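Keeping a Big Table Usable
Household notes from Surkcombe, kept by Nabila Liew

Most of the questions I get in December are about the big table. It might be the dining table or a work table in the spare room, but the trouble is the same: papers, cans, plants and a bowl of small things, and no space left to do anything on. These notes cover clearing it, cleaning it and stopping it from filling up again.

Start with the middle

Don't begin by sorting. Push everything to the far edge first, in one row, and leave the middle bare. It takes a minute or two and you get a working surface back right away. Sort from the row afterward, one item at a time, starting at whichever end has the paper.

If the table is against a wall, the row can stay there for a day or two with no harm done. If people sit on both sides, use the short end.
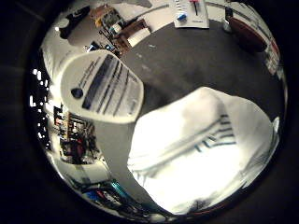

Dark tabletop, plain through the middle, with things set along the far edge.

A dark top shows every crumb and speck. Go over it dry before you bring out anything wet, or the crumbs turn to paste and end up in the seams. A soft hand brush is better than a cloth for this. Brush toward yourself and into a dustpan held under the edge.

Paper

Paper is the slowest part. I use three places: the recycling, a folder for things to keep, and a clip on the wall for things that need doing this week. Envelopes and flyers go straight into the recycling. Instruction sheets go in the folder if you still own the item.

Ningsih Ngau wrote in to say she throws out any instruction sheet she can find online. I did this for a year and stopped. I wanted the sheet for our Elex kettle twice in that time, and both times the copy I found was for a different model. Keep the ones for anything with a plug.

Crumpled sheets can be flattened under a heavy book overnight if you need them. Don't iron receipts. The kind used in most stores turns black with heat.

Reading the bottle

People skip the label on cleaning products, then write to me about streaks. Turn the bottle around and read the small print once, all the way through, before you use it the first time. Look for four things: which surfaces it is meant for, which ones it warns you off, whether it needs diluting, and whether it has to be rinsed. The large print on the front is advertising and will not tell you any of that.
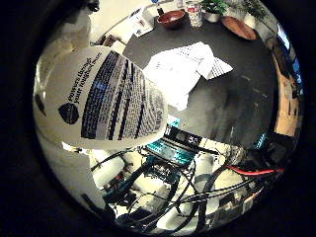
Plenty of small print on this one, under "Powers through your toughest messes."

Once you have read it, write the main point on a strip of masking tape and stick it to the cap. Mine say things like "rinse" or "not on wood." The tape comes off clean if you replace it every few months.

Test any new product on a spot the size of a coin, somewhere out of sight. Wait until it has dried fully before you judge it. With a dark finish, check the spot from a low angle with a lamp on. Dull patches are hard to see from straight above.

Put the product on the cloth and wipe with the grain if there is one. Do a section as wide as your arm, then rinse or dry that section before moving along. Never mix two cleaners, and don't pour what is left of one into the bottle of another.

Things that live on the table

Some items are going to stay, and that's fine. Give each one something to sit on.

Potted plants: use a saucer wider than the pot, with felt pads under it. Water them at the sink and let them drain before they go back.

Wooden bowls and plates: wipe with a damp cloth and dry them right away. Don't leave them flat on a wet table. A little food-safe mineral oil now and then keeps the wood from drying out.

Cans: check for a rust ring every time you clean. If there is a ring on the table already, try a paste of baking soda and water on a soft cloth, but only on a finish that passed the spot test. I have not had any luck with toothpaste.

Dark bottles, oil or otherwise: wipe the base. The drip always ends up underneath.

Hakim Ngau keeps all of his on one tray and lifts the whole tray off when he cleans. That works well if the tray is light. Ours was too heavy once it was full, so we went back to saucers.

The rest of the room

A table fills up when there is no other place to put things down. Before you blame anyone, look at the nearest shelf and see if there is any free space on it. One empty shelf at waist height does more for a table than any amount of tidying. We cleared ours by moving a box of spare cables up to the top.
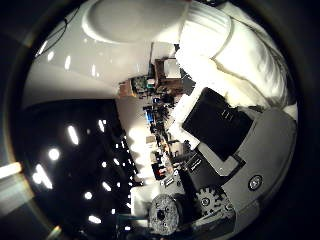 Bulky soft things need their own spot as well. Padded coats, quilts and cushions get dropped on the closest flat surface, and then the papers go on top of them. A row of strong hooks will take the coats. Quilts should be folded loosely and stored on a shelf with nothing heavy above them. If you pack one tightly for months, shake it out and let it air for an afternoon before using it.

Cables should be run along the back of the furniture and held with clips. Keep them well away from the side where you water plants. Small cabinets are good for the odds and ends that have no other home, but sort through them twice a year - spring and fall is what we do - and take out anything you can't put a name to.

Readers' notes

Vlasta Jurčo lines her paper folder with a stiff card so it stands up by itself on the shelf. Cereal box card is thick enough.

Zulkifli Govindasamy asks what grit to use on a water mark in bare wood. I start with 400 and go lightly, then oil it. If the top is varnished or painted, leave the sandpaper alone and ask at a furniture repair shop.

Notes on cleaning drawer runners are on the next page.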